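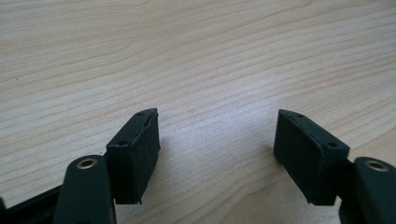 Less shiny than the brochure, according to one visitor who had been standing by the door since opening time, and a good deal more like a sewing class. The engineer running the open day at Sevell heard this and took it well. It was, the engineer told me later, one of the kinder things anyone had said all morning.

Sevell teaches machines to handle small objects. Its workshop sits behind a tire warehouse, up a flight of stairs with a handwritten arrow taped to the wall, and on June 20, 2019, it let the public in for the first time. There were 200 tickets, free, and a plate of cookies. I went for the robots and stayed, in part, for the cookies.

The first thing I learned is that a lot of robotics is done by hand. A person picks up a pair of grippers, one in each fist, and moves things from one place to another. Then the person does it again. The recordings go to the software people, who work down the hall and did not come out to meet us.

“Everybody asks when the robot is going to start,” the engineer said. “I tell them it started in March. We're the slow part.”

The engineer, who asked to be left unnamed on the grounds of having a mother who reads everything, has been at this for six years, the first four of them at Trustilmont, a packaging firm. There the job was cartons. Cartons, I was told, are a pleasure. They have corners, they stay where they are put and they all weigh the same.

“Then I came here and they handed me a bag of candy,” the engineer said. “I thought it was a welcome present.”

I asked what was so hard about candy. I got a long answer, most of it about wrappers. A twist of foil or film gives under the fingers before the candy does, so a gripper can close on something and still have hold of nothing much. Flat round pieces are worse, in the engineer's opinion, and are responsible for most of the bad language in the building.

“You try getting one coin out of a pile with salad tongs,” the engineer said. “Now do it 500 times and be nice about it.”

That last part was meant seriously. The software learns from whatever it is given, including sulking. A person who is tired or annoyed makes short, jabbing movements, and those go into the pile with everything else unless somebody weeds them out. Sevell's house rule is 20 minutes at the table, then a break. The engineer has been known to go over.

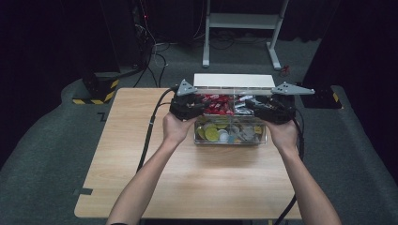
Both hands at work over the sorting tray.

The demonstrations ran on the half hour and drew a mixed crowd. Retired machinists asked the best questions. Children wanted to know whether they could keep the candy. A man in a very good coat asked what all this would do to jobs, and the engineer, who must have seen that one coming, put the grippers down before answering.

“Right now it's made me one,” the engineer said. “I sort candy for a living. My college roommate is a dentist.”

Pressed a little, the engineer was more careful. Some packing work will go, and nobody at Sevell pretends otherwise, but the engineer doubts it will go as fast as the people selling machines would like. A system called Citex, built by a competitor and much talked about two years ago, was supposed to be filling gift boxes by now. The engineer went to see it at a trade show and watched it pick up the same chocolate for most of an afternoon.

“It was very good at that chocolate,” the engineer said. “I'd have hired it for that chocolate.”

Sevell's own project is named Skála, after a village where one of the founders once had a nice vacation. The plan is to have it packing mixed trays by itself in September, in front of the customer who is paying for it. I asked if that was realistic. The engineer looked over at the door to the software room – still closed – and said September was a long month.

Before leaving I was allowed a turn. The grippers are easy enough to close and strangely hard to aim, and my hands felt as if they had been moved a few inches farther out without my permission. I chased a candy into a corner, lost it, and went back for it with what I believed was patience. The engineer watched to the end and asked whether I would mind if they left that one out of the recordings.

The next open day will be held after the customer visit. Another 200 tickets are planned, and Sevell says there will be more cookies.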